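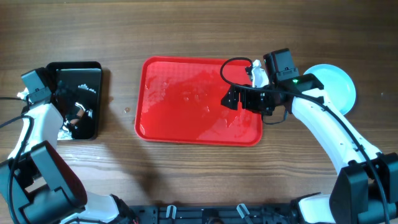 # Setup and Maintenance of the Two-Arm Tabletop Cell

Project report, Varkton lab course
Vilja Riihimäki and Aleksi Kauppinen
October 3, 2025

## 1. Scope

The report covers the mechanical setup, cabling, homing and repair of the two-arm cell on the wooden bench. Grasp planning and the vision code belong to the other group and are only mentioned where they affected our work. The cell had been out of use since March. Our task was to bring it back to a state where a sorting program could run a full session without a joint fault.

## 2. Layout

Both arms are mounted on one black base plate at the front edge of the work area, one at each end. The white links are curved, and each wrist housing carries a gripper with white fingers. The work objects are a black tray, a red tray and a light-blue round plate, placed left to right in that order. The red tray is the largest and sits in the middle, where both arms have to be able to reach it.

The black tray gave the most trouble during positioning. Its surface is glossy and mirrors the arm above it, and the depth readings over it were unstable. The red tray has a similar problem on a smaller scale when light falls across its floor. We turned off the lamp nearest the bench and left the rest of the correction to the vision group.

## 3. Base plate

The plate was found to rock slightly when both arms moved outward at the same time. Two of the clamp screws under the bench had worked loose. We removed the plate, cleaned the underside and the bench surface, refitted it and tightened the screws in a cross pattern. A strip of thin rubber was added under the rear edge. After this the plate showed no movement that we could feel by hand with the arms at full reach.

The plate should not be used as a handle when the cell is moved. Lift from the bench side only, with both arms folded.

## 4. Cabling

Each arm has a black cable running from the wrist housing back along the link. The cable needs a free loop at the wrist so that the last joint can turn. On the right arm the previous loop was too short. It pulled tight near the end of wrist travel and the connector backed out of its socket by a small amount, enough to drop the bus.

Procedure used for rerouting:

1. Power off the cell and wait for the indicator lights to go out.
2. Unplug the cable at the wrist end first, then at the shoulder.
3. Turn the wrist by hand to the limit where the cable path is longest.
4. Lay the cable with slack at that position and fasten it to the link.
5. Turn the wrist to the other limit and check that the loop does not catch on the gripper.
6. Plug in, power on, and run the bus scan.

The loop now stands well clear of the link. The drawback is that it can hang over the work area in some poses. It touched the rim of the red tray once during testing. We raised the approach height and did not shorten the loop.

The left arm was rerouted the same way, although it had shown no fault.

## 5. Homing

The controller is a Hondari unit and stores one zero offset per joint. After the base plate was refitted, the stored offsets were no longer trusted and all joints were homed again.

Each arm was moved by hand to the reference pose, held against the printed alignment block, and the offset was written. Aleksi held the arm and Vilja ran the terminal. One person can do it, but the shoulder sags as soon as torque is released, and the first attempt was lost that way.

The offsets were checked by sending each arm to a marked point on the bench and back. The left arm returned to the mark on every run. The right arm drifted at the elbow, which led to the repair in section 6.

## 6. Elbow repair, right arm

The drift grew with the length of the session and was worst after fast moves. The horn screw on the elbow motor was loose, and the splines on the plastic horn were worn on one side. We replaced the horn with a spare from the Szabó parts box and applied a small amount of thread lock to the screw. The joint was homed again afterward.

An endurance test was then run with the gripper closed and empty, moving between two poses above the red tray.

| Item | Value |
|---|---|
| Cycles planned | 1000 |
| Cycles completed | 1000 |
| Bus errors | 0 |
| Pause between blocks | 15 min |
| Blocks | 8 |

No drift at the marked point was visible after the last block. The elbow motor housing was warm to the touch. We did not have a contact thermometer and cannot give a figure.

## 7. Routine checks

Before a session:

- Wipe the bench and the trays. Remove any liquid on the wood before power is switched on.
- Check both wrist connectors by pushing them in with a thumb.
- Run the bus scan. All joints must answer.
- Send both arms to the marked points.

Every 16 hours of operation:

- Check the horn screws on shoulder and elbow.
- Check the clamp screws under the bench.
- Look for wear on the cable where it passes the shoulder.

Entries go in the Cevley logbook on the shelf, with the arm and joint named. Entries such as "fixed arm" were common in the older pages and were of no use to us.

## 8. Open points

The left elbow still has its original horn. A spare is in the box and should be fitted at the first sign of drift. The alignment block for the right arm has a chipped corner and needs to be printed again; the file is in the project folder under fixtures. The approach height over the red tray is set by hand in the program and has to be changed if the tray is replaced by one with a higher rim.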